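Setting up randomized rooms for a two-arm mobile manipulator in Tandeo
Posted by Imani Doucet, 8/27/25

You need a working Tandeo install and the Pastcombe robot model. Everything below runs headless except the camera check.

1. Load the room set

Open the scene config and set the texture mode to "per_surface". Each wall, door and floor then draws its own material. Run the loader with seed 110 and open the left wrist camera. Check that both fingertips are in view with the gripper open and the table behind them.

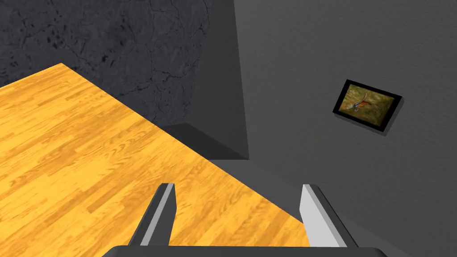 Samarakoon wrote in to ask if the wall art should be turned off for the wrist views, having seen a policy latch onto it. Leave it on for training and turn it off in one of your test sets, so you can compare.

2. Set the head camera

The head camera shares its mount with the torso, so part of the body will always show. Mask it in the depth image before you build the map, or the planner will treat the robot as an obstacle. The mask file is made once per tilt angle.

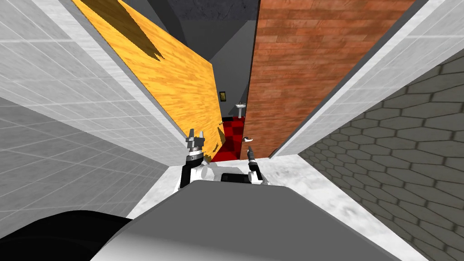
Doorways are the usual trouble spot. Set the base inflation radius for the arms tucked, then add a second radius for the arms forward. The planner picks between them from the joint state. If it refuses a path you know is clear, look at the inflation layer first.

3. Tune the grasp check

The default check only reads finger width. Add the contact test as well – both fingers must report contact for 200 steps in a row before the state machine moves on to the lift.
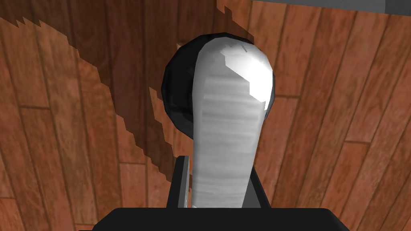 Smooth, rounded parts slip in the solver if friction is left at the default. Raise it on the finger pads and leave the object alone. Cap the closing force too, otherwise thin meshes get pushed through each other.

4. Run the full episode

Start with 2 parallel workers. Episodes stop at 2,000 steps. The Jurnico log viewer will open the output folder directly, and failed runs are sorted by the stage where they stopped.

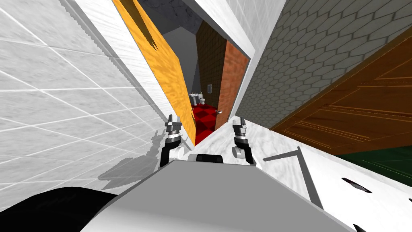 Head camera view down the corridor, both grippers open.

If runs stop at the "navigate" stage, replay them with the mask overlay on and go back to step 2.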